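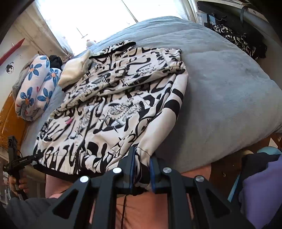

Jarkia 2 review: a desktop catalogue for production music

Jarkia is a desktop program for tagging, searching and auditioning a local library of music files. It is made by Ekcombe, who also sell a metering plug-in and a batch converter. Version 2 replaces the old database, adds a similarity search and changes the way alternative mixes are grouped. The first version was a decent file browser with a slow search box. I stopped using it when the index became corrupt for a second time, so I came to the new one with fairly low expectations.

My use is narrow. I edit short corporate and documentary pieces, and I keep licensed tracks on a local drive so that I can try them against picture before asking a client to approve anything. Most tracks arrive as a folder holding a full mix, a version without the lead, a pair of short edits and sometimes a set of stems. The test library was 600 tracks in WAV, AIFF and MP3, bought from several suppliers over a long period and named according to whatever each supplier thought sensible at the time.

Installation and first scan

The installer asks where to put the database and whether to write tags into the files or keep them separate. Choose separate. The setting can be changed later, but going from written tags back to separate ones leaves the written ones in place, and the program then shows both until you clear one set by hand.

The first scan reads file headers, builds waveforms and then runs the analysis pass, which estimates tempo, key and loudness. The first two stages finish quickly and the library can be browsed while the third is running. The analysis pass can be paused, and it picks up where it stopped after a restart. Version 1 began again from the top.

Network drives are supported with a caveat. The audio can sit on a network volume but the database cannot. The program accepts a network path for the database without complaint and then refuses to open it on the next launch. The manual mentions this in the section on backups, where few people will be looking during set-up.

Grouping of versions

This is the main reason to consider the upgrade. Jarkia 2 treats a track as a parent entry with versions beneath it. In the list you see one row per track, with a small arrow to open the versions. Tags applied to the parent pass down to the versions unless a version has its own value for that field. Duration, loudness and stem type always belong to the version.

Grouping is done from file names, folder structure or both. File names are compared after a list of known suffixes has been removed: "60", "30", "no lead", "underscore", "bed", "loop", "stinger" and so on. The list can be edited. I added the abbreviations used by two of my suppliers and most of their material fell into place on the next scan. The rest had to be grouped by dragging one row on to another, and that works as you would hope.

There are mistakes. Tracks called "Rising" and "Rising Bed" by different composers were merged, as the program doesn't compare the composer field unless you tell it to. The option is called "Strict parent matching" and is off by default. I would turn it on before the first scan. Undoing a wrong merge is a matter of selecting the version and choosing Detach, though any tags it took from the wrong parent stay with it.

Search

Text search is now immediate. It covers title, composer, supplier, description, mood, instruments, notes and licence reference, and fields can be named in the query, so "instruments:marimba -mood:comic" gives what you expect. Quotation marks work. Brackets don't, and a query that contains them returns nothing instead of an error. Tempo and key can be entered as ranges or set with sliders, and there is a switch for allowing half and double tempo, which cuts out the usual problem of a slow piece being read as a fast one.

Saved searches update themselves and can be put in folders. They can't refer to one another. If you keep a search for "cleared for broadcast" and want to build others on it, the terms must be copied into each.

Similarity search takes a track, or a region of a track, and ranks the rest of the library against it. It is good at texture and density. A search from a sparse piano piece brought up other sparse piano pieces, then felt-hammered keyboards, then plucked guitar. It is poor at rhythm, and puts a waltz next to a march if the instruments match. Restricting the tempo range first helps. Results are limited to parents, so a version without drums will never appear on its own merits – a pity, as that is often the one I want.

Auditioning

Playback starts on selection if you wish, and you can set it to start at the beginning, at a fixed percentage or at what the program calls the first event, meaning the first point at which the level rises clearly above the opening. For music with a long fade-in the last option saves a lot of clicking.

Switching between versions of a track during playback keeps the position if the versions are of equal length. With shorter edits it jumps to the same relative point, which is of little use because the edit has a different structure. I would rather it began at the top. There is a crossfade of 400 milliseconds on each switch, and it can be shortened but not turned off. For judging whether a stem is aligned with its full mix, even the shortest fade gets in the way.

Loudness matching is on by default and uses the integrated value from the analysis pass. It is applied to playback only. Dragging a file into an editor gives the original at its original level, as it should. Dragging a selected region gives a new WAV in a temporary folder, and the program warns you when it closes that these files will be removed. Projects that point to them will then lose their media. Set a permanent export folder in Preferences and the matter goes away.

Sample rate conversion on playback is clean. I compared it with the same files played from my editor and could hear no difference on headphones.

Licences and cue sheets

Each parent entry has a licence panel with fields for supplier, order reference, territory, term and permitted media, together with a space for attached documents. Attachments are copied into the database folder. An expiry date produces a yellow marker in the list when it is close and a red one when it has gone. The fields are only as good as what you type in them. Jarkia does not read licence documents and Ekcombe don't claim that it does.

Cue sheet export is new. You import an edit list from your video editor, the program matches file names against its database and fills in title, composer, publisher, usage and duration. Five sheet layouts are supplied. Custom layouts are made in a text file with field codes, documented in a single page of the manual. On a finished half-hour programme it matched every cue that had been dragged from Jarkia and missed those I had renamed in the editor. Missed cues are listed at the bottom with their timecodes, ready for completing by hand. Overlapping uses of the same track are merged into one line, and there is no option to keep them apart. Guadalupe Sandoval, who does the clearance paperwork on most of my jobs, needed them listed individually, so I split them in a spreadsheet.

Compared with Tukham

The obvious alternative is Tukham, from Farooqui. It costs less and its interface is simpler. It has no notion of parents and versions, so a supplier folder appears as a run of nearly identical rows. Its tempo detection was slightly more reliable on my library, particularly with material in six-eight, and its database can live on a shared drive. For a small team with a common library that alone might settle the question. It has no cue sheet export and no licence panel. Its similarity search works from tags and is therefore empty until somebody has done the tagging.

Stability and support

Jarkia crashed once, while I was dragging a large selection during the analysis pass. The database was intact afterwards. Backups are made on closing and are kept in a numbered series, and restoring one is a menu command. I tried it on a copy and it worked, apart from window layout, which went back to the default.

I wrote to support about the bracket problem. The reply said it was known and gave no date for a fix. I also asked about individual lines for overlapping cues and was told that the request had been added to the list.

Faults and omissions

Brackets in a query fail silently.
Strict parent matching is off by default.
The crossfade between versions can't be disabled.
Similarity search ignores versions.
Column widths are forgotten when a saved search is opened.
No dark theme on the cue sheet window, although the rest of the program has one.

Who it suits

One editor with a large local library, many alternative mixes and some duty to produce cue sheets. If your tracks mostly come as single files, the grouping will do nothing for you and Tukham is the cheaper purchase. Owners of version 1 can run both side by side, and the new version imports the old tags without altering the old database. Ratings are carried over as well, but colour labels are not.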